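Bakavora Community Garden
Minutes of the September meeting

Opened at 6:30 p.m. in the Pichler Street hall. A great turnout, and the room stayed lively all the way through!

1. Last meeting
Minutes accepted with one fix: the new compost bays are on the north fence, not the east.

2. Harvest report
What a season. The scale sheet shows 1,711 pounds of produce up to the end of August, and the late tomatoes are still coming in. Squash did best, beans were close behind, and the Drestness plum tree finally gave fruit (small, sour, and everyone wanted some). The melons were a flop again. Agreed to try them against the brick wall next year.

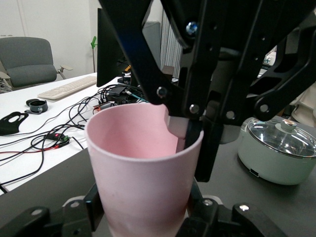

Several plot holders asked for a second weigh-in time, as the morning one is hard for people on early shifts. Agreed: the shed will also be open from 5 p.m. until dark through the end of the season.

3. Water
The hose on the Pakeck side leaks at the joint and will be replaced. Two more rain barrels were offered by members and gladly accepted. Please shut the main tap all the way when you leave, and check it twice.

4. Harvest supper
Lots of excitement over this one. There were 67 names on the sign-up sheet, and more were added during the meeting. The menu is squash soup, bean stew, bread and plum crumble. Soup makers should bring their own ladle and label the pot lid with tape. Tables go out at 3 and serving starts at 5. If it rains we move into the hall. 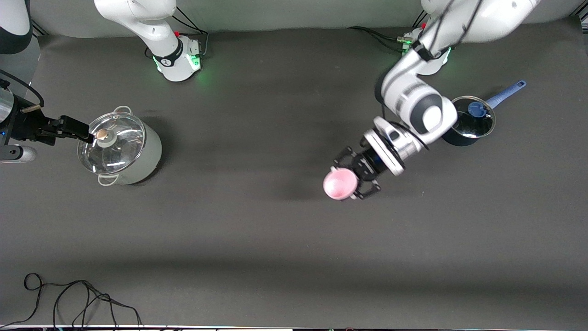 Large stockpot with glass lid.

5. Winter plots
Roughly a third of the plots will be planted with garlic or cover crop. Seed garlic is in the shed, one bag per plot. Rye seed is still to be ordered.

6. Other business
Wheelbarrow tire is flat again. Someone left a pair of green gloves on the bench; they are hanging by the door.

Closed at 8:10 p.m. Next meeting in October, same hall, same time.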